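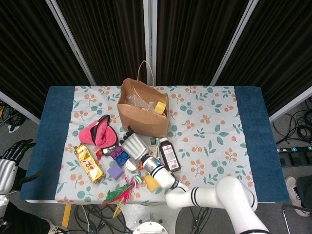
Stivus Two-Arm Tabletop Station

Product no. ST-400
Sold by Jaltport Equipment
Availability: built to order

The Stivus station is a two-arm setup for table work with small household and retail goods. It is sold to labs, colleges and packing operations that want to try out picking, sorting and bagging before they commit money to a full line. The arms, hands, base and controller come as one order with one part number, and the price on your quote covers all of them.

What you get

Two arms, white, with joint covers
Two multi-fingered hands, left and right
Base with cable outlets at the rear
Controller and stop button
Power supply and one set of cables
Printed setup guide
Software license, first year

What you supply

A table. We don't sell one, and most buyers already have something that works. Any flat table with a fixed top is fine as long as it doesn't rock when pushed from the side. Folding tables can be used if the legs lock. A tablecloth may stay on, but tape it down at the corners or it will creep toward the base over a day of work.

You will also need a computer. The minimum specification is on the quote and changes from time to time, so check it before you order one. Objects to handle are up to you. Buyers usually start with whatever is close by, such as snack packets, bottles, sponges, toy blocks and paper bags. Soft and crinkly items take more setup time than hard ones, and you should plan your first weeks with that in mind.

Space

Leave 3 feet clear on every side of the table. The arms can reach past the table edge, and people need a way to get around the back without stepping over cables. If the room is shared, curtains or a folding screen behind the table will keep the background the same from one day to the next. A dark, plain cloth is a good choice. Any theater supply or trade show dealer will have a stand that fits.

Power and cables

The station plugs into an ordinary wall outlet. Do not run it from the same power strip as a heater or a vacuum cleaner. The cable set is long enough for the controller to sit beside the table or behind it. Spare length should be coiled and kept off the walkway. Floor cable covers are listed under Accessories and are worth adding to the first order, as they ship free with the station and are charged freight afterward.

Hands

Each hand comes off with four screws and can be swapped without removing the arm. Hands wear faster than arms do. Finger pads are a consumable and should be in your yearly budget. A station used every working day will go through around 92 pads a year, and a station used for classes will need far fewer. Pads are sold in bags and fit either hand.

The hands are not sealed. Keep open liquids away from them, and use capped bottles for bottle work.

Planning your budget

Buyers tend to ask for the price of the arms and leave out the rest. When you put a request together, include the following:

Station, as quoted
Freight and liftgate delivery
Computer
Finger pads for one year
One spare hand (recommended for daily use)
Software license from the second year on
Table, curtains and floor covers
Staff time for setup and training

Setup takes two people. Allow a full week before you expect useful work from the station. Training for up to six operators is available at your site or at our Paredes showroom, and is quoted as a separate line so that it can be paid from a different account.

Lease and trade-in

Leases are written through Florus Finance. The station can be bought out at the end of the term or returned in working order. Single-arm stations bought from Jaltport can be traded in toward this model. Send the serial number with your request and we will include the credit on the quote.

Warranty

Arms, base and controller: two years
Hands: one year
Finger pads and cables: not covered

Quotes and questions

Contact Kimie Kubo in equipment sales. Please give the delivery address, the door width at its narrowest point, and the date by which the money has to be spent. Prices on this page's quote form were last updated Wednesday, January 4, 2023.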